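4.2 Boxes with compartments, and what a bracelet does to them

I promised in the last section that I'd get to the divided boxes, and I have to admit I've been looking forward to it. Of all the containers people told me about, these are the ones that got them talking (and me too, my husband would say). A bowl by the door gets a shrug. A box with little walls in it gets a whole story about who bought it, what was meant to go where and how long that lasted.

Of the 227 people who filled in the Irneck questionnaire, a good many had at least one box of this sort in the house, and plenty weren't sure whether to count the one in the shed. I let them count it. What I mean by a divided box in this paper is something quite plain: a shallow tray with a lid joined to it and walls inside that split it up. Fishing tackle, beads, screws, buttons, earrings — the shops sell much the same thing for all of them and change the label. I'm only dealing with jewellery here, and really only with bracelets and necklaces, as rings are well covered in 4.1.

My first surprise was how much people cared about seeing through the walls. I had expected them to talk about size. Instead it was "I want to see it without opening it", over and over, in nearly the same words. One woman had thrown out a very pretty Avmont case, lined and everything, after lifting the lid on the wrong half once too often. She now keeps her beads in a see-through box from the hardware shop and is delighted with it! 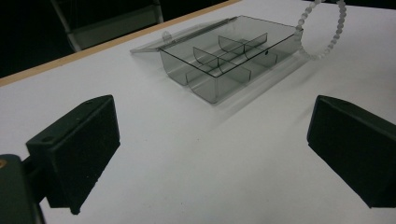

She did have one complaint, and it turned up in so many of the longer interviews that I gave it its own code in the notes: "won't lie down". A string of beads has its own idea of what shape it wants to be. You put it in, you let go, and one end comes up over the wall into the space next door. People deal with this in different ways. Some coil the thing round two fingers first and lower it in as a ring. Some feed it in from one end, bead by bead almost, which takes ages but seems to please them. And quite a few just drop it and shut the lid quickly, and I'm in that group myself.

The shape of the compartment matters more than I'd have guessed when I planned the study in January. Square corners at the bottom are a nuisance for anyone with short nails or stiff fingers, as the last bead sits right down in the corner and has to be chased. A rounded bottom lets you slide the thing up the side with one fingertip. Several of the older people I spoke to had noticed this, though they put it differently ("it comes to meet you" was my favourite). When I went back to the literature on household storage I found lots on volume and very little on corners, so I'd like to see somebody take that up properly.

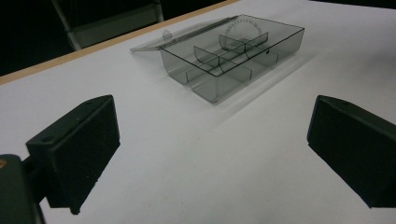
Figure 2. Clear grey compartment box on a white tabletop, from a low angle. The curved bottoms of the small bays show through the front wall.

Then there's the question of how many compartments you want. I asked everyone to draw their ideal box, and the drawings are lovely, if not very easy to code. Most people began with far too many spaces. They drew one for each thing they own, looked at it, laughed and rubbed some of the lines out. The ones who kept a lot of small spaces were mainly earring people. Bracelet people wanted fewer and bigger, and two of them wanted a long one down the side for a watch.

I should say something about movable walls too, as they came up in 8 of the long interviews. The Tiltar tray, which some of you will know, has walls you can pull out and put back elsewhere. Everyone who owned one thought this was a splendid idea. Hardly any of them had moved a wall after the first evening. I don't read that as a failing of the tray, mind you. They had set it up, it suited them, and knowing they could change it seemed to be part of the pleasure. The trouble starts if a wall works loose, and then a fine chain will find its way underneath and you get the knot that everyone dreads.

Now for the lid. With the box open, the lid has to go somewhere, and this is such a dull thing that I left it off the questionnaire altogether. I wish I hadn't. A lid that folds right back takes up as much table again as the box does. On a wide table that's nothing. On a bedroom shelf or the top of a chest of drawers it means the lid ends up propped against the wall or the mirror, and after a while it comes down on your knuckles. A lid that stands up behind the tray is kinder on space, but it does put a wall between you and whatever you keep behind it.

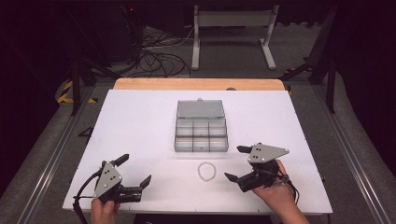
Figure 3. Open compartment box with a white beaded bracelet on the near side of it.

I keep coming back to where the bracelet gets put while the box is being opened. People were very clear about this once I asked. It goes down in front, near you, and you open the box beyond it. A few put it to the side, and one man kept his wife's necklace in his teeth, which I've coded as "other". If the bracelet goes down in front as a loop, it's halfway to the shape it needs to be in the box, and the people who told me they coiled their beads were mostly the people who set them down in a loop as well. I wouldn't make too much of it, with interviews of this kind and only me doing the coding, but it seemed worth passing on.
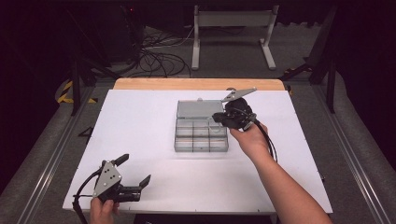 Siv Nordin

Latches I can be brief about. The little tab at the front of the lid is either too stiff or it isn't there any more, to go by what I was told. A Sakai sewing box that one family had used for about 6 years for bracelets had lost its tab early on and was held shut with a hair band, and they liked it better that way because the children could manage it. I did try to find out whether a stiff latch puts people off putting things away at all. My guess is that it does, a bit, in the evening when you're tired, and the bracelet spends the night on top of the lid. But I only have people's own word for how often that happens, and people are rather shy about it.

What I'd have liked, and don't have, is a diary from a handful of homes with one line each night saying where the bracelet ended up. I've asked for the money to do this next time. The bowls and dishes in 4.3 suffer from the same gap, and I say a little more there about how I tried to get round it.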